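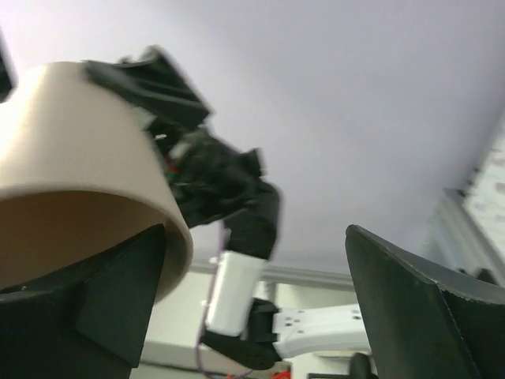 Reading time: 4 minutes

Wemer draining rack and cup set: review

I bought the Wemer rack in December to replace a chrome one that had rusted at the welds. We are a household of four with no dishwasher, so it gets filled and emptied several times a day. The set came with four plain cups, which I hadn't wanted but couldn't avoid, as Harawira only sells them together.

Putting it together

The rack arrives flat. There are 6 clips and no screws. Mine went together in a few minutes, apart from the last clip, which needed a hard push with the heel of my hand. The instructions are one folded sheet and the second drawing has left and right the wrong way round. If the feet don't sit level, swap them over.

Daily use

Plates stand up well and stay put. Our dinner plates are wide and heavy and the old rack used to let them slide forward. Side plates are less steady and lean on each other if you leave a gap. Bowls are the weak point. Deep ones have to go at the end, tilted, and they hold a spoonful of water in the foot ring whichever way you turn them.

The drip tray has a spout at one end. It drains properly if the spout hangs over the sink by a finger's width. Pushed back any further, it runs under the tray and along the worktop. I dry underneath it every evening.

My neighbour Helju Jankauskaitė has the narrower version in her flat in Fimthorpe. She says hers drains better but won't take a frying pan at all.
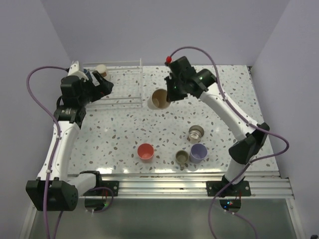 The cups

I have come round to the cups. They are light, they don't hold on to the taste of squash, and they rinse clean. The lip is comfortable to drink from. They do need to be propped at an angle to dry, otherwise they steam up inside and leave a ring on the tray.

One has a hairline crack after being dropped on the step. Harawira will sell a single replacement, though the postage costs more than the cup.

Cleaning

Limescale shows after a week if your water is hard. White vinegar on a cloth shifts it. The clips come off for washing but I would leave them alone, as the one I took off has been looser since.

Compared with the Skirnalia

Calum Cowie lent me his Skirnalia rack for a fortnight. It is taller, holds more mugs and has a better cutlery pot. It also wobbles when it's half full, and the tray has no spout, so you have to carry it to the sink and tip it. I went back to the Wemer.

I'd buy the rack again, at the sale price.

Sign up to our newsletter for new kitchen reviews. You can unsubscribe at any time.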